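How to Photograph Small Things for Selling Online

By Zubaida Janjua
Last updated Jun 10, 2022

I have been selling small, breakable and frankly unnecessary objects by post for long enough to have opinions about tablecloths. What follows is the method I use for anything smaller than a toaster: jewellery, egg cups, brooches, salt pots, the china dogs that other people's aunts leave behind. You don't need a studio. You need a table, a window, a bit of cloth and the patience to move a teaspoon by the width of a fingernail and then move it back.

My first listings were taken on the bedroom carpet. One brooch had 672 views and not a single offer, and when I looked at it again months later I could see why. It looked like something the police had found.

What you'll need

A table you can leave alone for an afternoon
A window, ideally one that doesn't face straight into the sun
Plain cloth, one dark and one pale
A stand or two
White card, A4 or larger
A lint roller
Museum putty or plain sticky tack
A phone with a decent camera, or a camera if you insist

The lint roller is the most important item on the list and the one you will skip. We'll come back to that.

Step 1: Choose the table before you choose anything else

Most advice starts with the camera, which is a bit like starting a recipe with the plates. Start with the table. It should be close to the window, side on, so that the light comes across your object from the left or the right. Light from behind you flattens everything. Light from behind the object turns it into a silhouette, fine for a detective film and hopeless for a cream jug.

Turn off the ceiling light. Yes, even if it's gloomy. Daylight is blue and household bulbs are yellow, and if you mix them your silver will come out looking like margarine on one side.

If you share your home, warn people. My neighbour Shoaib Ansari lost an entire afternoon's work when someone needed the table for a birthday cake. He did get some cake.

Step 2: Pick a cloth, then iron it

Dark cloth suits pale, shiny or see-through things. Pale cloth suits dark things. If that sounds too simple, try a white egg cup on a white sheet and see how much egg cup you end up with.

Black is the most useful colour and the most annoying to own. It shows every hair, crumb and regret. Cotton velvet soaks up light nicely but remembers every fingertip; plain matt cotton is easier to live with. Avoid satin, anything with a pattern, and anything described by the shop as "luxe".

Let the cloth cover more of the table than you think you need. You will want to step back for at least one picture, and a strip of varnished pine along the bottom makes the whole thing look like a jumble sale. Iron it, lay it flat, then pull the back edge up over a pile of books so that it curves behind the object instead of ending in a hard line.

Now use the lint roller. Then look through the camera and use it again.

Step 3: Put the stand where it's going to stay

A stand does two jobs. It lifts the object off the cloth, and it holds the thing at the same angle for every picture, so that your listing doesn't look as if five different people photographed five different brooches. White plastic is cheap, light and easy to wipe. Clear acrylic is prettier until you try to get a fingerprint off it.

Set the stand down with nothing on it first. Take a test picture, check that it's upright, and nudge it from the base. Don't push from the top, particularly with a light stand, as it will tip forward in the slow and dignified manner of a fainting duchess. When it's right, mark the spot with two tiny pieces of tape, tucked where the camera can't see them.

Stands wander on cloth. A pea of putty underneath won't help much on fabric, so I slip a square of stiff card under the cloth and press down gently until everything feels settled. 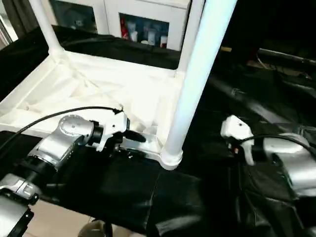
Step 4: Bounce the light back

With a window on one side, the other side of your object will be in shadow. Some shadow is good. It tells the buyer that the thing has a shape. Too much and half your teapot has gone missing.

Fold a sheet of white card so it stands up by itself and put it on the dark side, just out of view. Move it closer and the shadow softens. Move it away and the shadow returns. That's the whole trick, and there are people charging money for weekend courses in it.

For very shiny things, such as spoons, you'll see the card reflected in the metal. This is far better than seeing yourself reflected in the metal in your dressing gown. Shabnam Sethi, who sells old cutlery and has forgotten more about spoons than I'll ever know, uses three cards and a sheet of greaseproof paper taped over the window. Her spoons look like moonlight. Mine look like spoons, which sell perfectly well.

Step 5: Fix your camera in place

Use a tripod if you have one. If you haven't, a stack of cookery books and a mug will hold a phone quite firmly. Set the timer for a couple of seconds so that your finger on the button doesn't shake the picture.

Get the lens level with the middle of the object. Photographing everything from above is a habit we've all caught from pictures of lunch, and it makes tall things look squat. Step back a little and zoom in slightly. Standing too close makes the nearest bit bulge, and no one wants a china dog with a nose like that.

Tap the screen on the object to set the focus, then drag the brightness down a touch. Phones see a lot of dark cloth and panic, and the result is grey cloth and a glaring white object with no detail left in it.

Step 6: Take the boring pictures

You want the front, the back, both sides, the underneath, any marks or stamps, and every chip and scratch. Photograph the damage clearly and in good light. Buyers are surprisingly forgiving of a chip they've been shown and absolutely merciless about one they haven't.

Include one picture with a ruler. I used to write the size in the description and leave it at that, until a woman returned a vase on the grounds that it was "for dolls". It was 40 mm tall, and it said so, in the first line. She'd read it as centimetres. There is now a ruler in every listing.

Don't use a coin for scale if you sell abroad. Don't use your hand unless you've looked at your nails.

Step 7: Tidy up, but not too much

Crop, straighten, and brighten a little if you must. Leave the colours alone as far as you can. If the glaze is a slightly disappointing green, the buyer needs to know that before it turns up at their door.

I do my editing in Jarkimeo, mainly out of habit. The editor built into your phone will do just as well. Whatever you use, avoid the filters. A filter called Autumn Whisper has never told the truth about a butter dish.

Name your files as you go. In March I sat down to list a box of buttons and found I had 524 pictures on my phone, all named by date, at least half of them nearly identical. It took two evenings and most of a fruit loaf.

Common problems

Everything looks blue. You're in shade on a cold sort of day. Set the white balance to "cloudy" or warm it up slightly afterwards.

Everything looks fuzzy. Wipe the lens. It's been in your pocket with a toffee.

The cloth looks dusty. It is dusty. Lint roller.

The object keeps sliding off the stand. Use a smaller bit of putty than you think, at the back, and press for a few seconds. Don't use putty on gilding, paper or anything with flaking paint.

Glass disappears. Put it on the dark cloth and set a strip of white card on each side. The edges will pick up a bright line.

Questions from readers

Maite Zabala asks whether a folding light tent is worth buying. If you work in the evenings, yes, probably. I had one for a winter. It gave lovely even light and I never once managed to fold it back into its bag. It lives behind the wardrobe now and springs out at guests.

Kulsoom Sandhu wants to know how to photograph chains without tangles. Hang the chain from the stand, let it stop swinging, and take the picture before you breathe out. For the clasp, lay it flat on the cloth and tease it straight with a cocktail stick.

Several of you have asked about earrings. Photograph them as a pair, then turn both round and photograph the backs. Cushion covers and curtain tie-backs are a separate misery and I'll write about them when I've recovered from the last lot.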